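Clearing a table, again

Every October I go back to the same question: can a machine do a chore that a bored ten-year-old can do? My usual test is tidying. It needs no force and no special tools, and the result is easy to judge. Either the things are in the basket or they are still on the table.

Kerstin Hovland and I spent most of an afternoon on it in Dololbridge. The controller was the Taltus build we had used for folding cloths, with a policy retrained on 300 demonstrations of picking up small packaged food. The rule was simple. Each item goes into the basket, one at a time, within 90 seconds. A dropped item counts as a failure even if it falls in the right place.

Packaging is a poor match for the way most grippers work. A rigid block has a width, and the fingers can close to that width and stop. A crumpled bag has no width worth the name. It changes shape when touched, and a grasp that looks good at the start can end up holding a fold of film with all the weight hanging to one side. Small wrappers have the opposite trouble: the shape is predictable, but a few millimetres of error will knock one over before the fingers close.

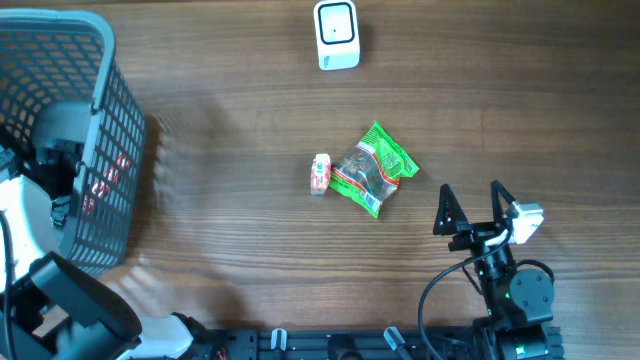

Can a robot arm clear a table without help yet?

On a short list of familiar items, often enough to be interesting and too rarely to be left alone. Change the items or move the basket and the success rate drops, and someone has to stand by to reset things.

We ran 60 attempts. Small wrappers did well when upright and badly when flat. Bags were slower in every position. The commonest failure was a pinch at the corner of the bag, followed by a lift that peeled away as the arm swung round. Kerstin wanted to lower the lift speed. I wanted to change the approach angle. We tried hers first and lost 14 attempts to the time limit, so the two changes need to be tested apart.

Glare is the other item on my list. A polished table under a bright lamp puts pale patches where the detector expects plain wood, and Mladenović's old notes on the Eromon rig recommend diffusing the light before touching any code. I have ordered a diffuser panel – the cheap one – and will repeat the bag trials with the lift speed put back to its original value.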